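Urnus two-arm kit: second progress report on the review

To: Aarti Negi, Brernasska
From: Elisa Bortolotti, Kirnley workshop
5 November 2025
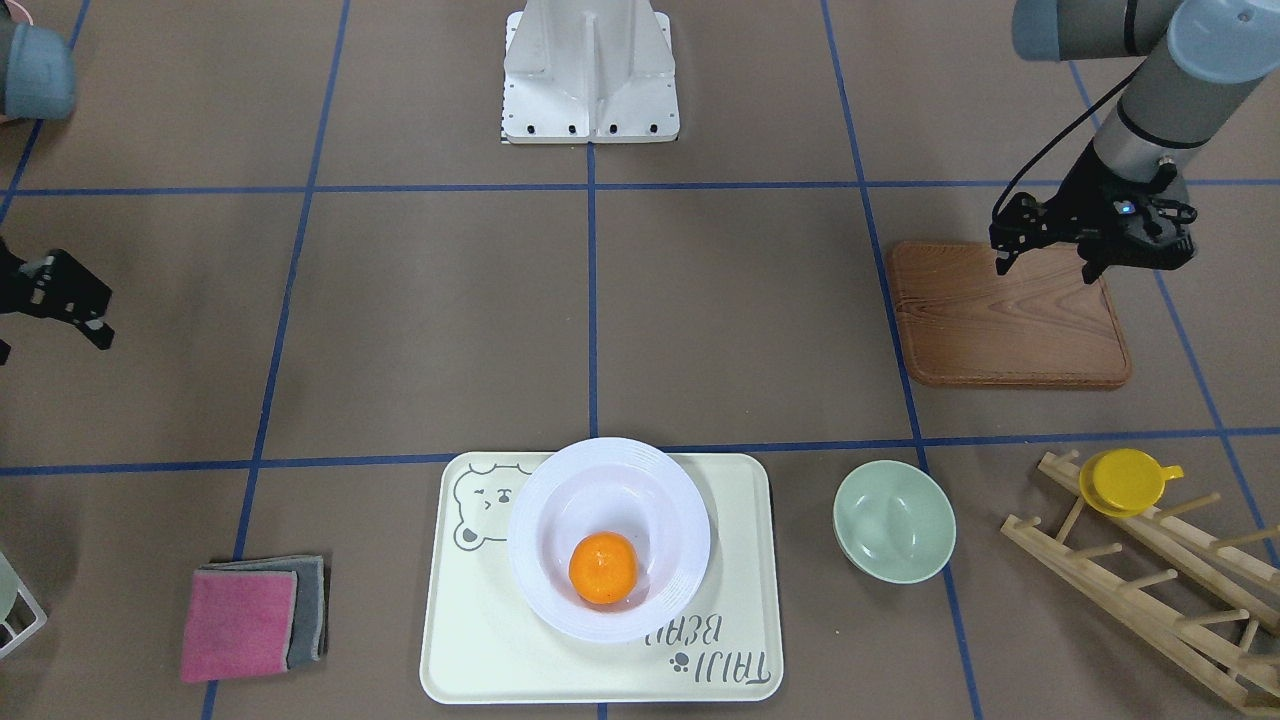 So, Aarti, we've got to the point where I can tell you what the kit is like to live with, which I couldn't do in March when half of it was still in boxes and I was mostly complaining about the delivery. You asked for something you could read on the train and pass on to Guðlaug without translating, so I've kept the tables out of it. Ubaldo has those if anyone wants them.

Where we are

The kit is up, both arms run, and we've now logged 2,712 attempts on the kitchen jobs we agreed with you: picking up fruit, moving bowls and cups, taking crockery in and out of a rack, shifting a chopping board, and cloths. Remo did the first mounting and I've done nearly all the running since. I'd never set up a two-arm system before this project, and I think that's been useful, as the people Murín says it is selling to haven't either.

We marked out the table with blue tape on day one. It's a bit wonky in places (my fault, I did it after lunch without a ruler) but it does the job. We call out a square, put the thing in the square, and the log sheet says which square it was. The Murín manual suggests a printed mat, which costs extra. I'd tell customers to buy a roll of tape.

What I like

The base is solid. Both arms hang off the one white mount, and I've leaned on it, bumped it with a chair and moved the table with it attached, and the calibration has held every time I've checked. Remo was very rude about the foot plate when it arrived and has since gone quiet.

Teaching a new job is quick, too! You guide the arms through it, save it, guide them through it again, and the software does a decent job of lining the tries up. I had a mandarin-into-bowl routine going on my first morning. Fruit is easily the kit's best trick. The grippers close gently enough on a mandarin, and I've been eating the test pieces at the end of the week with no complaints.

The little blue light on the gripper is a small thing, but I'd miss it. I glance at it before I reach over the table, and it's become a habit.

What I don't like

Cloths. Oh dear, cloths. A single folded one on the bare table is all right. Put one on top of another and the gripper either takes both or takes a pinch of the top one and drags it. The fuzzy pink one is worse than the plain grey. We've tried coming in from the corner, coming in from the fold, and going slower, and going slower helped a bit. Murín's support people were friendly and suggested different fingertips, so we've ordered a pair out of the consumables money.

The chopping board is the other sore point. It's flat to the table and the fingers can't get under it, so the only way is to slide it to the table edge with one arm and catch it with the other. That's lovely when it works and a horrible noise when it doesn't. I'd want the brochure to stop saying "handles everyday kitchen items" until there's a saved routine for this in the box.

Cables, as well. They loop down the outside of the arms, and on long reaches I find myself watching the cable when I should be watching the job. Nothing has snagged so far. Ubaldo wants clips, and I agree with him.

The wooden dish rack I'm still undecided about. The pegs are close together, and a cup on its side with the handle sticking out is a proper puzzle for two fingers. We've only just started on those runs, so please don't quote me.

Money and time

We've spent what we said we would, apart from 200 euros on the fingertips and a second set of bowls. That comes out of the contingency line and leaves it healthy. We lost 2 working days to a software update that changed the names of all the saved routines, and I've asked Murín to warn people before they do that again. There are 59 sessions left in the plan. I'm fairly relaxed about them, except that Remo is away for part of the month and I can't swap a gripper without him holding the other end.

What's next

Cup and rack runs first, then the new fingertips on the cloths, then the board again if I can face it. After that, Guðlaug has asked for a day where someone who's never seen the kit sets up a job from the manual alone, with me sitting on my hands in the corner. If you've got anyone at Brernasska who fancies it, I'd love it to be one of yours.

Two things I need from you, please. Can you confirm we're allowed to share the session logs with Murín? They've asked twice and I've been vague. And can you let me know whether you still want the price comparison in this review or in the final one? I'd rather leave it for the final one, when I'll know what the extras add up to.

Elisa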